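Skarnton Laboratory, Table Cell 2
Maintenance notebook, entry of August 25, 2025

Work carried out: finger inspection, wrist camera mount, cable routing on both arms, gripper zero. The cell was taken out of service at the start of the morning and returned to limited use before the afternoon session.
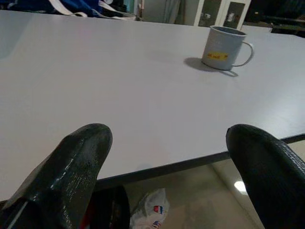
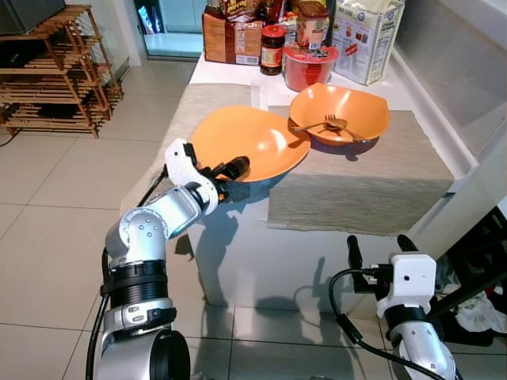 Kamrul Jayawardena

Reason for the work. Smaranda Toma reported that the gripper on the left arm was closing short of its commanded position and that two grasps on dish rims had been lost. The controller log showed 227 position warnings on that gripper since the last service. The right arm had none. No fault stop was recorded on either arm.

Finger surfaces. In the wrist view the left finger shows fine scratches and scuffs along its length, and the coating has a shine to it. The texture on the right finger is still plain to see. I wiped both fingers with a lint-free cloth and the approved cleaner, let them dry, and checked the coating by hand under a lamp. It has not lifted at the tip or at the base. The scratches do not catch a fingernail. Both fingers stay on. The next pair is in the Debnath drawer, bagged and labeled, and should be fitted if the coating starts to peel.

Finger screws. The outer screw on the left arm's gripper turned slightly before it reached torque. The inner one did not move. I removed the outer screw, cleaned the thread, applied a small amount of low-strength thread lock and refitted it. All screws were marked with paint pen after tightening. Please do not retighten a marked screw without first recording whether the mark has shifted.

Wrist camera. The mount had slight play when pushed sideways. The clamp was tight; the movement came from the printed spacer behind it, which had worn on one side. I fitted a new spacer from the spare Kitix kit. The straight lines near the borders of the wrist picture are still gently bowed, as the table edge and the cabinet show in the first picture. Lens correction is applied later, in the recording software, and the lens itself must not be turned to reduce it. Calibration was repeated after the spacer was changed. The old file has been kept under its previous name.

Cables. The coiled cable at the gripper block of the right-hand arm in the second picture leaves a loop before it runs down along the arm. That loop is required. With the wrist turned to its limit there is very little left over, and an additional tie close to the block would pull on the connector. Kasun Karunaratne and I moved that wrist slowly through its full range with the drives in hand-guiding mode, and the cable did not reach the fingers or snag on the joint. The cable on the left arm was checked in the same way and was left as it was.

Gripper zero. The left gripper was opened fully, closed on nothing, and zeroed at the closed stop. It was then cycled 50 times at low speed. The warning did not return. I ran 40 further cycles at working speed with the same result. My view is that the loose outer screw accounts for the fault, but I would ask that the matter remain open until a full session has been run.

Table contact. Rim grasps bring the fingers close to the tabletop, and the placemats change the height at which contact occurs. Nighat Kiani has asked that the lower height limit be set against the bare table and that the mat be entered as a separate value. I have done this in the cell settings for both arms. The previous arrangement used one limit for everything, and operators had been raising it by hand when mats were laid.

Parts used: one camera spacer, thread lock, one cloth. The spacer has been entered on stock sheet 987. One spare remains, and I have asked Oluwaseun Eze to order more through Skelell.

Open items
Left gripper: read the warning count at the end of the next full session and enter it on this page.
Right arm: camera spacer was not removed. No play felt. Check at the December service.
Settings: the new mat height needs a second signature before the cell goes back to unrestricted use.
Torque driver: returned to the cabinet, set to its lowest value.

Read and agreed, K. Karunaratne. Second signature on the mat height still outstanding.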